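About Climside

Climside is a shared workshop in Flundton for people who build robots in their free time. We are members who pay a small monthly fee, and we have one long bench, a lathe, two soldering places and a very good kettle. The door is open on Tuesday evenings, and members with a key can come when they like.

Most of us came here with a problem from home. One member wanted an arm that could sort screws in the garage. Another one had a half-finished plotter and no more space in the laundry. You don't need to be an engineer. We ask only that you label your parts and sweep the floor under your chair.

Our biggest build at the moment is called Ndlovu. It is a control program for small surgical-type instruments, and we practise it on suturing pads, never on anything alive. The work has taken 647 hours by our logbook, and 60 of these were spent on cable tension alone. Thread is a difficult material for a robot. It bends, it slides under a jaw, and the software must guess where the rest of it went. We tune the grip force in small steps and keep a record of every needle we bend — there are 33 in the jar.

Ndlovu at work with needle and black thread: 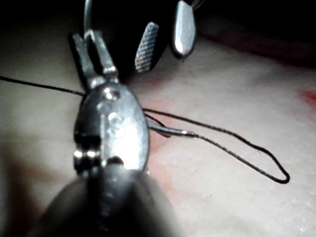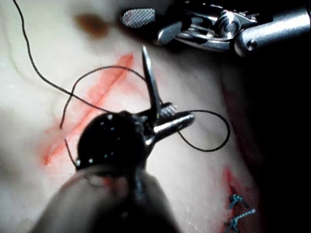
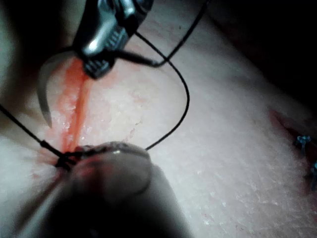

Trituteck, the workshop across the river, wrote to us in June that we are too careful with the speed, and that their own arm became better at knots only after they let it fail quickly and often. They also asked if they could borrow our force tables. We sent the tables, and we have since raised the speed a little on the pulling part of the stitch. The needle part stays slow.

Visitors are welcome on Tuesdays from 5 pm. Please wear closed shoes. Children can come with an adult, and the smaller projects on the front table may be touched.

Membership forms are on the hook beside the door. If you have a broken printer or an old motor that you wish to give away, ask us first — our shelves are full.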